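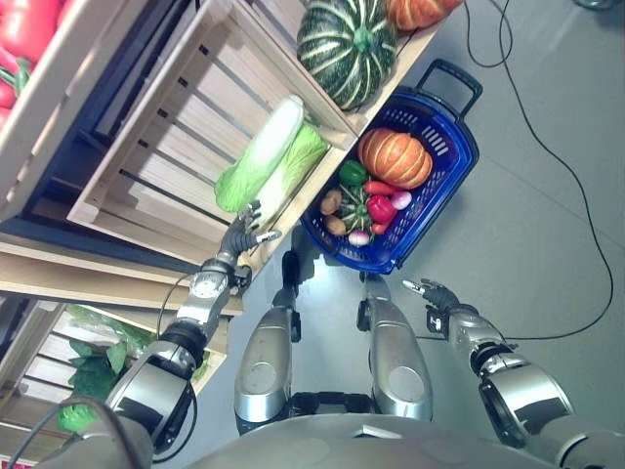
What is shrink in a produce department?
Shrink is the difference between the value of produce received and the value of produce sold, stated as a percentage of the value received. Spoilage, trimming, theft and scanning errors all count toward it.

Unit 4 uses the Follholm store data. Cases received in September: 2,145. Cases written off: 103. The case loss rate is 103 / 2,145, or 4.8 percent. Convert cases to dollars before comparing departments.

Water loss
Leafy items lose weight through transpiration. The rate rises with the vapor pressure deficit between leaf and air, so humidity and temperature must be recorded together. A 300 g head that loses 3 percent of its weight is down 9 g.
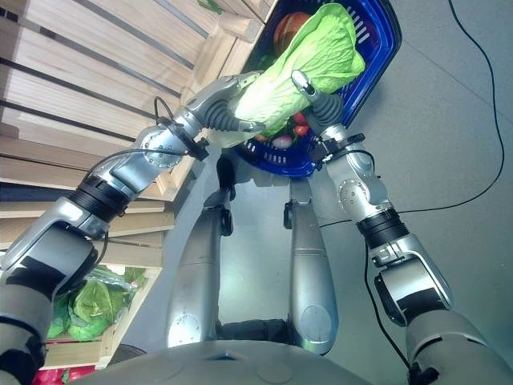
Finlay Cruickshank

Rotation
First in, first out assumes that all lots arrive at the same age. If lot ages differ, sort by harvest date. Older stock goes to the front of the display.

Problem 4.2
A store receives 533 cases and writes off 3 percent. Find the cases lost, to the nearest whole case. Show the effect of counting trimmed outer leaves as a separate loss. Bring your work to the next session.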